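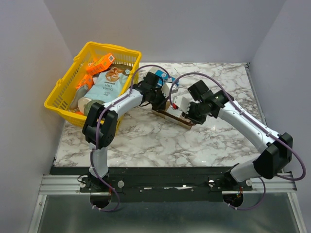 Vullanano two-arm bench cell: eight months on our returns table

I work in returns at Jisthorpe, a mail-order outfit you've probably never heard of unless you buy a lot of socks and gift-box stuff online. I've been there since 2015, and for most of that time my job was the same little loop: grab a box, find the seam, slit it, pull out whatever the customer sent back, check it, sort it into a basket. Then do it again until your wrists complain. In December we got a Vullanano cell on one of our benches, bought through Honorato, and since everybody who visits wants to know if it's any good I figured I'd write it all down.

What you get is two white arms bolted to a black plate at the front of a bench, with plain grey walls on three sides. The top is a marble-look surface (I thought this was a ridiculous thing to put in a returns room, but it wipes down easily and I've come around). There's a purple cable running along each arm, held on with little white ties, and our yellow shopping baskets fit in the back corner without moving anything. That last part sold me more than the demo did. We own a mountain of those baskets!

The good stuff

It's gentle. I expected crushed cartons and we got very few. Small boxed items are what it does best, and it'll happily go back and forth between the basket and the middle of the table all morning while I'm doing the part that needs a brain, like deciding whether a T-shirt has been worn or only tried on.

It's also quiet enough to talk over. I can't say that for the conveyor at Ostside, where I did a stint years ago and came home with my ears ringing.

The not so good stuff

Soft things. Socks, knit hats, anything floppy. It picks up a sock the way my toddler picks up spaghetti, and now and then it needs a second try, or a third. A tight basket is a problem too, so we've learned to spread things out before we start, and that's a new chore which didn't exist before the robot came. Put it on your list of costs if you're doing the math.

The tabletop throws glare. We have a skylight right over that bench, and around 3 p.m. I pull the blind across. Clear packing tape is shiny all by itself, so taped boxes on a glossy top get very bright in spots, and labels can be hard to read even for me.

Box opening is the part I care most about, so I'll give it some room. Long flat cardboard boxes taped along the edge are the ones that used to get me. You're pulling the knife toward yourself, the tape bunches up, and the blade skips. I have a scar on my left thumb from exactly that. Keeping a blade in the seam with the shipping label still readable is fussy work, and I wanted to know if a bench like this could take any of it off us. My answer after 8 months is some of it. Plain boxes, yes. Anything crumpled at the corner or taped twice, I still keep an eye on and often finish by hand.

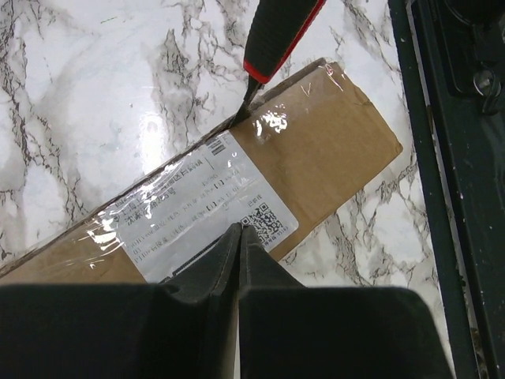
One coworker who'd rather stay out of my review told me over lunch that she misses opening the boxes herself. She liked being quick at it, and standing by while a machine takes its time makes her feel like she's babysitting. I get that. She also said her shoulder has stopped waking her up at night, so she isn't asking for the old bench back.

What changed for us

There are 11 of us in the room, same as before it came. What moved around was who does what. Two people switched over to inspection, and we rotate the bench job so no one is stuck with it all week. I went and learned how to reset the thing, which took an afternoon and a lot of coffee, and that got me a small raise. I wish the training had been offered to everybody up front. For the first month only the supervisors knew how to clear a stop, and the rest of us stood there like we were waiting for a bus.

Speed? On a good shift the cell gets through 80 small items while I do my inspections next to it. A fast person beats that easily. A fast person in hour seven, maybe not.

Small gripes

The grooves in the rail along the front collect cardboard dust, so keep a brush handy. The manual is written for engineers. And please, Honorato, print the reset steps on a card I can tape to the wall.

Would I tell another returns room to get one? If you handle mostly boxed goods, yes, and get the whole crew trained the first week. If it's mostly clothing, I'd wait for better grippers and spend the money on good knives and a floor mat.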